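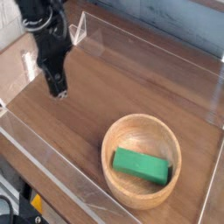
May
By the Nedari Household Objects Group
14 shares | 2 comments

4. The Bowl by the Door

4.1 What people call it

The first difficulty in studying the catch-all bowl is that hardly anyone admits to owning one. In the Prandotdale survey, 1020 households were asked whether they kept "a container for miscellaneous small items." Most said no. The same households, asked later in the form where they would look for a spare key, a dead battery or a takeout menu, wrote "the bowl." We had spent a good part of the spring agreeing on the wording of the first question and very little on the second, and we report this in the hope that it helps someone.

Respondents treated the bowl as a stage things pass through. A button is in the bowl until it is sewn back on. A foreign coin is in the bowl until the next trip. In the 14 follow-up interviews, every owner described at least one item as being there "for now," including a warranty card for a toaster bought in 2000. The toaster had gone. The card was being kept in case.

4.2 Shape, material and excuses

Earlier work on storage, including the Trultito inventories, sorts containers by volume. We found volume a poor guide. Large bowls held few things and were apologized for; small bowls held a great many and were defended. What mattered more was whether the container had once been meant for food. A former fruit bowl carries a certain authority. It was bought for apples, it is still in theory available for apples, and its owner can go on believing that the keys are only visiting.

Material came up more often than we expected, mostly without prompting. Glass was disliked because it shows its contents to guests. Ceramic was considered too good, or else chipped and therefore ideal. Metal was rejected by anyone who had ever dropped keys into it while a baby was asleep. Wood was the favorite, though the reasons given were vague even by the standards of this study. "It goes with things" was typical.

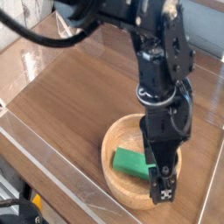
Households that chose wood tended to choose it twice, once for the bowl and once for whatever stood under it. We call this matching, although owners did not, and several were surprised to have it pointed out. The effect is a kind of domestic camouflage. A round wooden bowl on a brown wood-grain tabletop, as in Figure 4, reads as part of the furniture, and a bowl that reads as furniture is seldom asked to justify itself. Owners of brightly painted bowls reported being told to "deal with that" by other members of the household. Owners of matched bowls reported no such remarks, and two of them had trouble remembering that the bowl was there while sitting next to it.

Figure 4. A round wooden bowl on a wood-grain tabletop.

4.3 Emptying

We had planned a full section on emptying. It has been reduced to a subsection for lack of material. Owners described emptying as something done before a move, before a visit from parents, or when an item of real importance had gone missing. In the last case the contents were tipped out, the item was found elsewhere, usually in a coat, and everything was put back.

The Nieminen model predicts that a container near capacity will be sorted by its owner. In our interviews a bowl near capacity was joined by a second bowl. The model can be rescued by assuming that owners regard the pair as a single larger container with a gap in the middle, and one participant did describe hers in nearly those terms. We are reluctant to build on this. The second bowl was always described as temporary, and in most homes it was already full when we asked to see it.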